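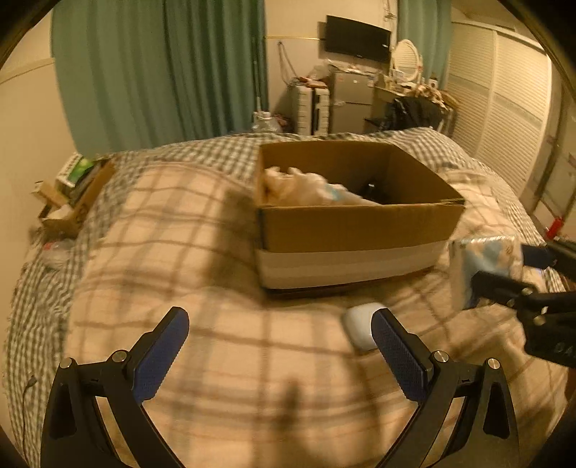 *Packing on the bed: an open box at the center of a plaid comforter, with items placed within reach.*

# Packing a Bedroom Box for Storage

These instructions apply to residents of Giltthorpe who are placing personal belongings in storage over the August closure. Each resident may store 4 boxes. Boxes must be sealed and labeled 72 hours before collection.

## Before you begin

Use the bed as a work surface. It is a comfortable height and keeps small items off the floor. Leave the cover on until packing is complete, then wash it or pack it last.

Place the open box in the middle of the bed. Check that the bottom seam is taped and that the sides are firm. A reused box is acceptable if its corners are sound.

## Packing the box

1. Gather small items first. Put cables, chargers, and earbuds in a clear bag and close it.
2. Place heavy, flat items at the bottom. Books should go in a small box of their own, spine down.
3. Wrap dark or easily scratched items in a soft cloth.
4. Add packaged goods along the sides, where they will hold the other contents in place. Opened food may not be stored.
5. Fill any gaps with crumpled plastic bags or paper. Contents should not shift when the box is tilted.
6. Close the flaps and apply 2 strips of tape along the top seam.

## Labeling

Write your room number and surname on the top and on one long side. Use form 2418 to list the contents, and keep a copy. Do not write the value of the contents on the box.

## Items that remain in the room

Curtains, wall-mounted televisions, and their cables are part of the room and must be left in place. Personal bedding is to be removed.

Questions about storage may be directed to Randi Haugen at the Residence Office. Requests for extra boxes go to Eilif Aasen.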